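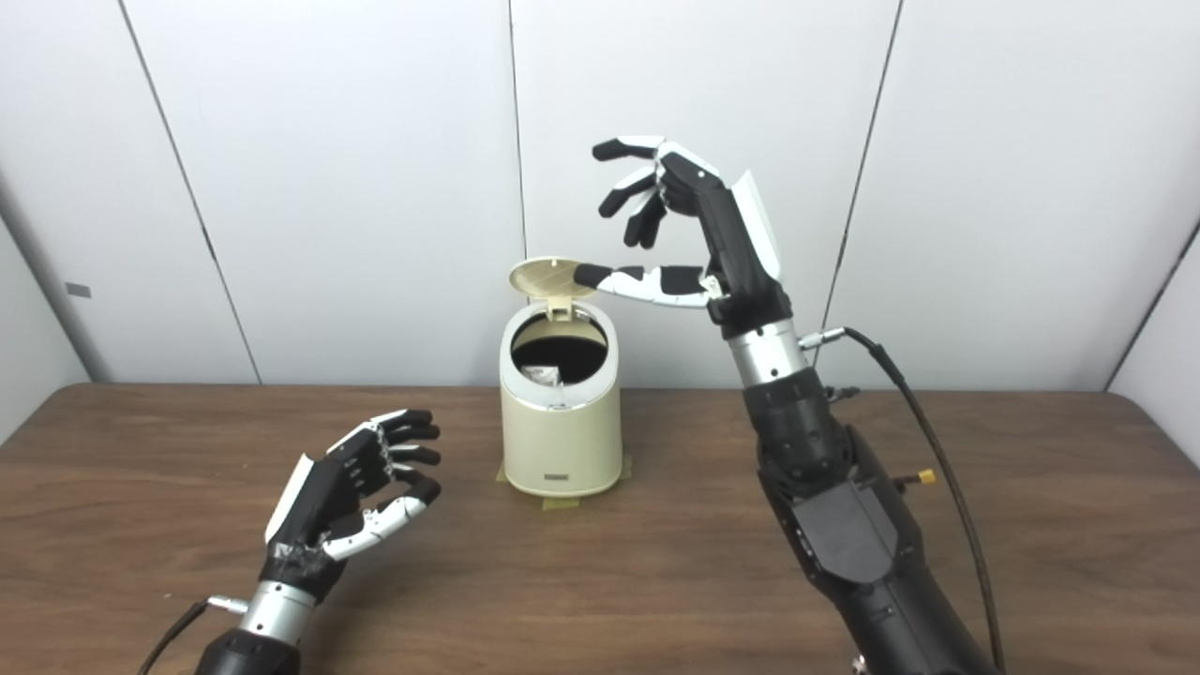
Donel Motion Planner: Review for Laboratory Use

Reviewed by Ineke Verbruggen

Donel is a planning and control package for two-armed robots with fingered hands. It was assessed at the Nirneck laboratory between January and the spring, on tasks that involve small household objects with moving parts. The reviewer had previously used Lillard for the same work, and comparisons are made with that package where they are useful.

Installation took 2 days, most of which went on the hand drivers. The manual covers the arms well and the fingers poorly. Joint limits for the thumb must be entered by hand in a separate settings file, and a mistyped value produces no warning until the first plan is requested.

Planning is the strongest part of the product. In 100 trials of a lid task, using a small bin taped to the table, Donel returned a usable path in 91. Lillard managed 56 under the same conditions. The difference was most marked when one hand had to come close to an open lid while the other stayed low on the opposite side. Donel treats both arms as a single problem and leaves sensible room between them. Lillard plans one arm and then the other, and often has to start again.

Perception is less convincing. The object tracker follows a rigid body without difficulty, but a hinged lid must be described as two bodies and a joint, and the editor for this is slow. Pale objects against a pale wall were lost on several occasions. The Usman tracker was substituted for the later trials and connected without trouble.

The replay tool deserves mention. It shows the planned and measured position of every finger joint on one time line, and it may be opened while the robot is running. Log files are large, however, and the search function does not accept a range of times.

Support requests were answered within around 12 hours. One fault, in which the left hand ignored a stop command sent from the replay window, remains open. Users should rely on the hardware stop until a correction is issued.

Donel is recommended for groups that already have a tracker of their own. Version tested: current release as of Sunday, May 5, 2024.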